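Bungate Toy Library: Questions We Get Asked

How many toys can I take home?
Four per family at a time. A boxed set counts as one toy. A bag of loose bricks you put together yourself does not count as a boxed set, however nice the bag.

How long can I keep them?
Two weeks. You can renew once, by phone or at the desk, unless another family has asked for the same thing. The wooden garage has been asked for by another family since last June, so please don't get attached.

Does every toy car need to come back in its bin?
Yes, please. Small vehicles go out in a plastic bin with a number on the card, and the card lists what was in it when it left. We check them at the desk while you wait, which takes a minute if the cars are in the bin and most of the morning if they are in your coat, your other coat and the stroller.

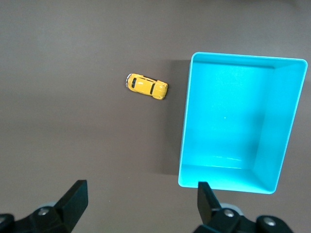

Put the cars in last if you're also returning track, or they end up underneath it and we have to tip everything out. Bins stack better empty, but we would still like the cars.

What if we lose one?
Tell us. A single small car is $2, and we don't ask for an account of its final hours. For anything bigger, Guangming Tang at the desk will look up the replacement cost and break it to you gently.

My child has brought back a car that isn't yours. Can we have it back?
Probably. Strays live on the shelf behind the desk until somebody claims them. Describe it before you see it, please. "It's red" has been tried by several people at once.

Do I need to wash things first?
A wipe with a damp cloth is plenty. Please don't put metal cars in the dishwasher. The paint suffers and so do the axles. Sand should be left at the beach it came from.

Can I reserve something?
Yes, if it's in the catalog. There are 1215 items in it, and the search box likes exact spelling. If you can't find the Stankevičius marble run, try typing just "marble."

What does membership cost?
$40 a year per family. Families from Cekthorpe pay the same as everyone else, in spite of what the old leaflet says.

When can I drop things off?
Any time the desk is open, and until 7 p.m. on Tuesday. Don't leave bins outside the door. They fill with rain, and then with leaves, and neither is on the card.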